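Olá, Vojtěch! Junho correu bem na horta escolar Coutinho, e o dinheiro da Ditis já virou canteiro, mangueira e muita terra debaixo das unhas.

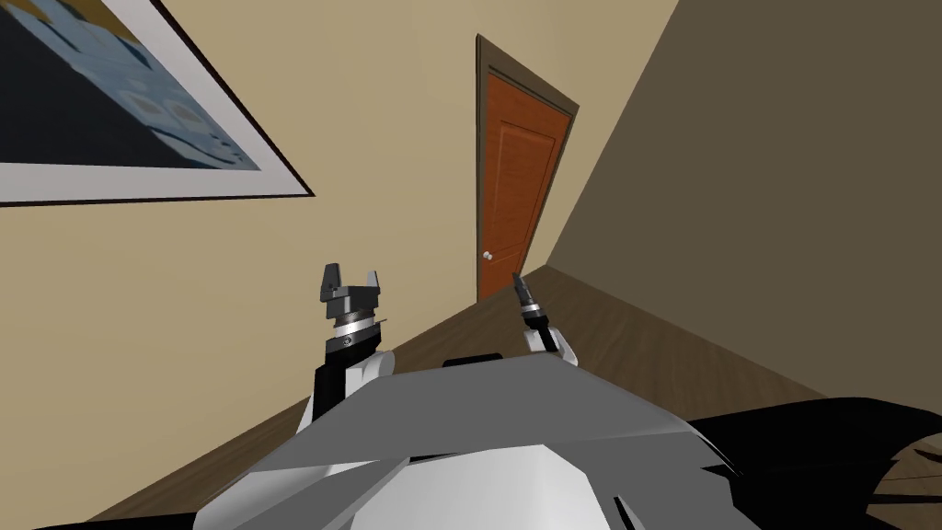 Plantamos 274 mudas de couve e alface, e as crianças levaram 105 para casa (a fila foi uma festa!). O composto da Wanum chegou com atraso, mas chegou.

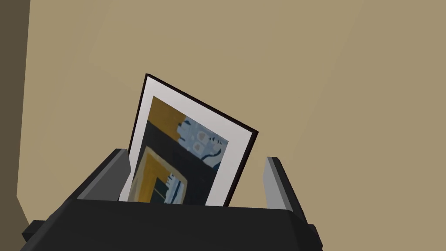
Quanto resta da verba? Sobraram 786 reais, que quero gastar em sombrite antes do calor.

Falta também consertar a torneira do fundo, que pinga desde maio.

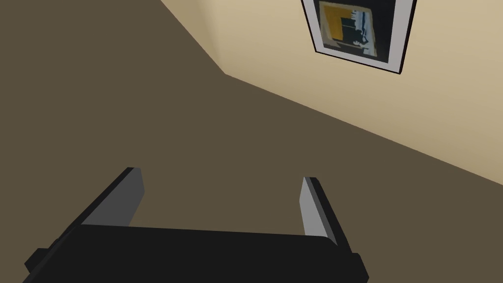
O encanador pediu 170 reais pelo serviço e eu já disse que sim. Mando os recibos junto com o próximo relatório.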